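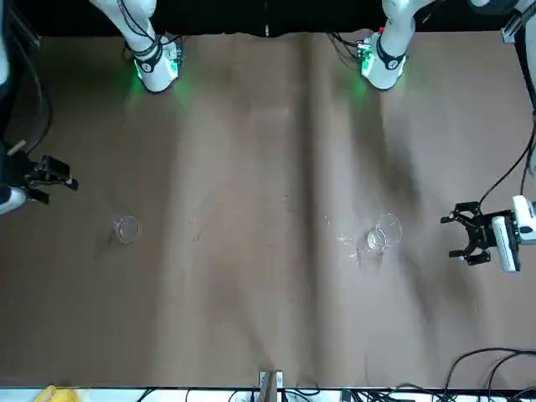

Estico – Kit de normas para célula de dos brazos

Ficha de producto, guía de uso y unas cuantas manías mías

Llevo tiempo montando puestos de manipulación con dos brazos y siempre acababa escribiendo las mismas hojas: qué se comprueba antes de dar tensión, quién puede meter la mano en la mesa, qué se hace con un vaso roto. Al final las junté, las pasé a limpio y de ahí salió el kit Estico. Es papel plastificado, pegatinas y una plantilla de registro, nada más, pero me ha ahorrado más disgustos que cualquier accesorio caro que haya comprado (¡y he comprado unos cuantos!).

Qué viene en la caja

2 láminas de mesa, una para cada lado del puesto
29 pegatinas de identificación para cables, pinzas y fuentes
Cuaderno de registro de 70 páginas
Lista de comprobación con 19 puntos
Rotulador borrable

La lista de comprobación

Es lo que más uso. Se rellena al empezar el turno y otra vez si alguien cambia una pinza, una muñeca o el recorrido de un cable. Los primeros puntos van de la parada de emergencia: que esté a mano, que corte los dos brazos a la vez y que el rearme no los ponga en marcha por su cuenta. Parece una tontería hasta que te encuentras un puesto donde la seta para un brazo y el otro sigue tan tranquilo.

Luego vienen los cables, mi tema favorito. Los que acompañan al brazo necesitan holgura para todo el giro, y los de abajo deben ir recogidos y fuera del borde. En mi mesa, sin ir más lejos, hay un buen enredo de cables negros en la esquina derecha, asomando por encima del canto, y eso con mi propia lista es un punto en rojo. Toca canaleta.

Trabajar con vidrio y piezas transparentes

Esta hoja la añadí en la segunda edición, porque me la pedían continuamente. Los vasos de cristal sobre papel kraft son una prueba estupenda para las pinzas y una lata para las cámaras: el borde se ve por cuatro brillos, y una pieza transparente tumbada casi desaparece sobre el papel. Lo que recomiendo:

Anota cada pieza transparente antes de arrancar y vuelve a repasarla al terminar. No te fíes de la vista.
Fija una fuerza máxima de cierre para vidrio y guárdala con su nombre en el programa.
Primera aproximación siempre a velocidad reducida, con la mano cerca de la parada.
Si algo se rompe, se para todo, se retira el papel entero con los trozos dentro y se pone uno nuevo. Nada de barrer con la mano.
Gafas puestas, también quien solo mira.

Sobre el papel: el kraft me gusta porque es barato y se cambia en un momento, pero se arruga enseguida y un pliegue puede inclinar un vaso lo justo para fastidiar el agarre. La lista pide alisarlo o cambiarlo cuando los pliegues llegan a la zona de trabajo. El mío ya va pidiendo relevo, lo reconozco.

Zona compartida

Con dos brazos enfrentados hay un trozo de mesa al que llegan los dos. Las láminas traen una franja central para rotular quién tiene prioridad en cada fase – yo uso R y L, cada cual que use lo que quiera. El programa debe respetarlo por su lado, claro; la lámina sirve para las personas.

Compatibilidad

Lo he usado con bastidores Jelínek y con mesas Stumudside sin recortar nada. En las Brukisness la lámina derecha tropieza con el soporte vertical y hay que darle un tijeretazo en la esquina.

Lo que el kit no hace

No sustituye la evaluación de riesgos de tu instalación ni el manual del fabricante del robot. Si tu país o tu empresa exige algo más estricto, manda eso. Para orientarte, mira la ISO 10218 y la documentación de tu integrador.

Recambios

El cuaderno y las pegatinas se venden sueltos. La próxima tirada sale en junio, con una hoja nueva para cambios de pinza.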